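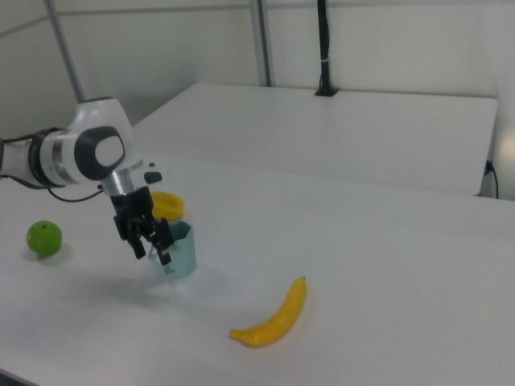

Near table, white top: the teal cup, the yellow lid and the green apple.

26 August 2025

Spent far too long today thinking about cups, so I'm writing it down before I forget which ones I liked. The pale teal one is my favourite of the lot! It has those flat facets round the rim and the sides taper a little, and it's easy to spot on the white table even when the blinds are up (the clear ones from the Flollham box are hopeless for that, I keep putting my elbow into them).

The yellow lid is staying out too. It has a raised rim, so I can tell at a glance which way up I've put it down, and the colour is lovely against the white. I tried it on the teal cup and it's not a match, so don't go hunting for a snap fit, there isn't one. If anyone knows which tub it came off, please write it on the shelf label.

Apple: green again this week. I bought 2 from Greenberg on the corner and the other one is in the fridge, top shelf, NOT lunch. The red ones we had in April bruised so quickly that I gave up on them.

Weighed out rice for the filling jobs, 900 g in the big jar, which should do roughly 30 scoops if we're not greedy with it. Scoop is in the drawer with the tape.

Still to do: wipe the table down with the mild stuff (the strong spray leaves smears), find the missing cups from the set of 16, and order more shelf labels from Zovum. I'd also like a second yellow lid, same size if they still make it. Cups go back on the middle shelf tonight, upside down please, they collect dust otherwise.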